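The remote control has outlived the manual

Most homes with an air conditioner have one remote for it and no idea what half the buttons do. The paper manual went missing years ago, or it is in a drawer in four languages, none of them much help. The remote gets pressed until cold air comes out, and then it gets left alone until the weather changes.

I started keeping notes on this last August, in the second week of a hot spell, when the unit in our back room began switching itself off at two in the morning. I assumed a fault. A repair firm called Zidodik quoted me 89 pounds to come and look. Before they came I sat down with the remote and a cup of tea and found a timer set for seven hours. I cancelled the visit.

That was enough to make me ask other people about theirs. Over the following months I visited homes in three towns, including a block of flats at Virkby where every kitchen has the same make of unit fitted high on the wall. The block has 114 flats. The building office keeps a box of spare remotes, and the woman who looks after it told me that most of the ones brought back as broken need new batteries and nothing else. A few have the batteries in the wrong way round. One had been through the wash.

The kitchen table is where these things get sorted out, in my experience. People bring the remote down from wherever it lives, sit under a decent light and go through it button by button.
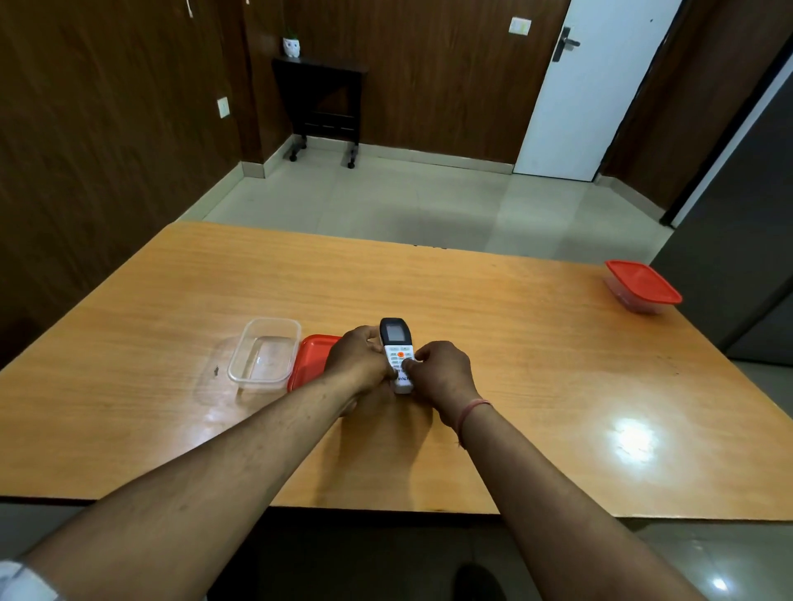
A remote for an air conditioner does a different job from one for a television, and this is where much of the trouble starts. A television remote sends one small instruction at a time, such as volume up or next channel. Many air-conditioner remotes send everything at once with each press: mode, temperature, fan speed, the lot. The remote keeps its own record of the settings and shows it on the screen, and the unit on the wall does as it is told. If the signal misses, the two disagree, and the screen will happily say 21 while the unit carries on at 26. On the white Volta handset the power button is easy enough to find, round and orange under the little grey screen, but the screen is the part worth reading first. Point the remote straight at the unit, press once, and wait for the beep.

The second trouble is the symbols. A snowflake is cooling and a sun is heating, and most people get that far. A water drop usually means dry mode, in which the unit runs gently and takes moisture out of the air. It is useful on a close, sticky evening when the temperature isn't all that high, and hardly anyone I met had tried it. A fan on its own moves the air about without cooling it. A triangle made of arrows, or the letter A, tends to be automatic — the unit picks for itself, and people who like to be in charge tend to hate it.

Then there are the buttons lower down. Swing moves the flap that directs the air. Sleep lets the temperature drift up by a degree or two over the night so you don't wake up freezing. Turbo runs everything flat out for a short while and then, on many models, stops by itself. Timer is the one that caught me out, and it catches a lot of people, as it often sits beside something they meant to press.

A retired electrician in Virkby showed me the check he does before he will believe that any remote is dead. He opens the camera on his phone, points the remote at it and holds down a button. If the remote is sending, a small pale light may flicker on the phone's screen where the eye sees nothing. Some phones filter it out, so he tries the front camera as well. If there is no light, he changes both batteries, never just one, and cleans the contacts with a dry cotton bud.

If the remote really has gone, there are two ways forward. The first is a replacement made for your unit. You will need the model number, which is on a label on the unit itself, often underneath or on the side, and you may need steps to read it. The second is a universal remote. I bought one made by Prurnum, which came with a folded sheet listing 1134 codes in type so small that I had to photograph it and zoom in. It also has a search function: you hold down a button while it runs through the list and let go when the unit beeps. Mine beeped at 1123. My arm ached by then. It works, though the swing button does nothing and I have stopped expecting it to.

Where to keep the thing is a matter of taste. Wall holders are cheap and come in the box more often than people remember. The café Sarıgül, where I wrote some of this, has its remote on a string by the till, and has had the same one for as long as the owners have been there. At home ours used to live on the windowsill, in full sun, until the screen faded so badly that I could only read it from one side. It now goes in the drawer with the tea towels.

Take the batteries out if you won't be using it over the winter. Old ones leak, and the crust they leave behind ruins more remotes than dropping them does. Put a strip of tape on the back with the model number of the unit while you are at it, and the temperature you like.

January 8, 2024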